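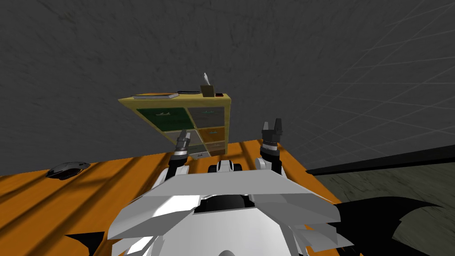 Small yellow cabinet with drawers, orange table.

Short thread on sorting small screws, after clearing a backlog of 268 mixed bags. 1/8

Sort by thread first, then length, then head. Most people start with the head as it's the easiest to see. You end up opening every drawer to find one M3. 2/8

M3 x 0.5 and 4-40 UNC are close enough to fool the eye and will start in each other's holes for a turn or two. Use a pitch gauge. 3/8

Length is measured from under the head, except countersunk, which includes it. I had 73 M4 countersunk in the wrong drawer on account of this. 4/8

Labels: thread, length, head, finish, in that order. Paper labels under clear tape lasted longer for me than printed vinyl - the vinyl lifts at the corners in a cold shed. 5/8

Bernadette Hutchins asked about mixed finishes. Keep stainless and zinc apart. A2 stainless is at best weakly magnetic, so a magnet on a stick does most of the split. 300 screws took me 15 minutes. 6/8

Drawer dividers: the Kadlec ones fit if you trim 1 mm off the long side. The Ilteo ones bow in the middle and M2 washers get underneath. 7/8

Kamil Holub keeps his washers with the matching screws. I keep mine separate. Either works if the label says so. Nuts next week - Nyloc gets its own row. 8/8

2020-09-04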